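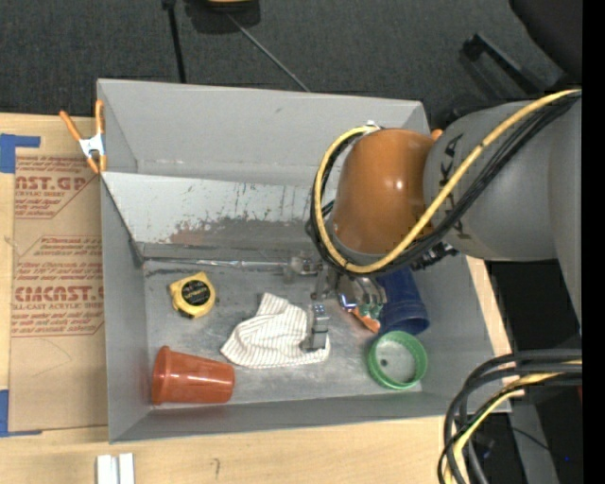

Ticket 2000-124
Product: Dunbar tripod, pan head version
Status: Closed (see last entry)
Opened by: customer, via web form

Customer, Wednesday, 9:14 a.m.
I shoot product stills and the odd long exposure on a Dunbar that I bought from Bristside in April. Lately the camera sinks. I frame a shot, lock everything, walk over to move a lamp, and by the time I'm back the horizon has gone down at the right-hand end. Over a 23-second exposure it's enough to turn a sharp label into a soft one. I have tightened every knob I can find, including one that I now believe was only holding the spirit level on.

Camera plus lens is well under the limit in the booklet. Please don't ask me whether I have tightened the knobs.

Support, 9:52 a.m.
Thanks for the detail, and noted about the knobs. Could you try the following and tell us what you see?

1. Take the camera off. Lower the center column all the way and lock it.
2. Extend one leg section only and press down hard on the shoulder. Repeat for the other two legs.
3. Put the camera back on with the column still down, tilt to level, lock, and leave it for ten minutes.

Customer, 11:20 a.m.
Legs are fine. I put most of my weight on each one and they didn't budge. With the column down it still droops, though less. I marked the tilt joint with a pencil line across both halves and the line stayed put. So the head isn't tilting. Something under the head is turning, or leaning, or has lost interest.

Support, 11:41 a.m.
The pencil line was a good idea and saves us a step. Grip the head in one hand and the column in the other, then twist gently. Any play?

Customer, 11:58 a.m.
Yes. A small click each way. I had put that click down to my wrist.

Support, 12:10 p.m.
That points to the platform under the head. Three small set screws come up from below and press against the base of the head. If they back off, the head can rock on its stud even with everything above it locked.

Unscrew the head, check that the rubber washer is sitting flat, screw the head back down by hand, then bring the set screws up a little at a time, going round in turn. Snug is enough. They will go through the paint if you lean on them.

Customer, 2:35 p.m.
Found two set screws. The third hole is empty and very clean. The washer was folded over on one side like a bad omelet.

Support, 2:49 p.m.
We'll mail a screw and washer today, part 130 in the Jumau spares list. Please don't fill the hole with something from the kitchen drawer in the meantime. The thread is finer than it looks.

Customer, following week
Parts arrived and are fitted. No click. I left the camera on it over lunch with a Drillgate clamp and a flash hanging off the side — level when I got back. You can close this. The spirit level is still loose, but that one is on me.

Support
Closed. The level takes the same size key as the set screws, a quarter turn.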